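Work and Automation, Session 6
Notes to go with the talk (please bring them back, we'll need the margins)

1. Where we left off

Last time Ebony Pearce told us about her years on the sorting line at Jomley, and I've been thinking about it ever since! She could tell a bad part by the way it sat in her palm. When the arms came in, she was moved to a desk where she watched them on a screen, and she said the part she missed most was the talking (you could chat all shift long with your hands busy). Keep that in mind for today.

2. Practicing before the floor

A lot of the training now happens in simulation. At Stanitz, the crew of 30 got to try out pick tasks on a computer months before any arm was bolted down, and I love this bit – the pickers were the ones writing the tasks. Marlies Plattner wanted small stuff lying at odd angles, the way it lands when a tote gets tipped out. The engineers had been lining everything up in rows.

A simulated table can be as simple as a few bars and blocks and a little ball, with the gripper pointing straight down over them. You can reset it 170 times before lunch and not one person has to bend over and pick anything up.
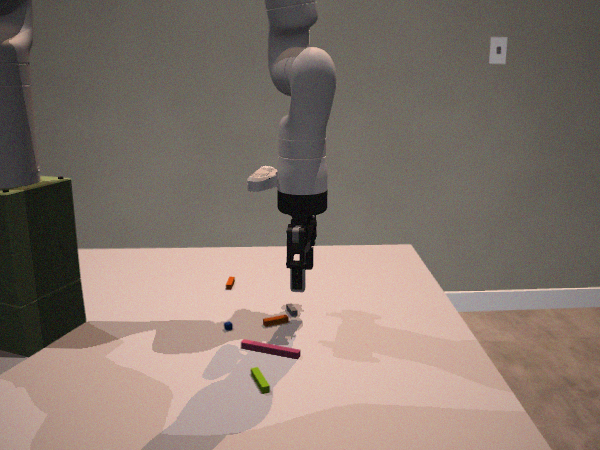
3. Who gets the new jobs?

Stanitz ended up with 3 new "cell lead" posts. Marlies got one, and she's great at it, but she told me she still feels odd giving orders to people she used to carpool with. Pay went up for the leads and stayed put for everyone else, and you can imagine how the break room felt in May.

4. For next time

Read the Kaufmann interview, pages 6 to the end. Then write me a page on one task you do at work with your hands: what do you know about it that you've never had to say out loud? Messy is fine, pencil is fine!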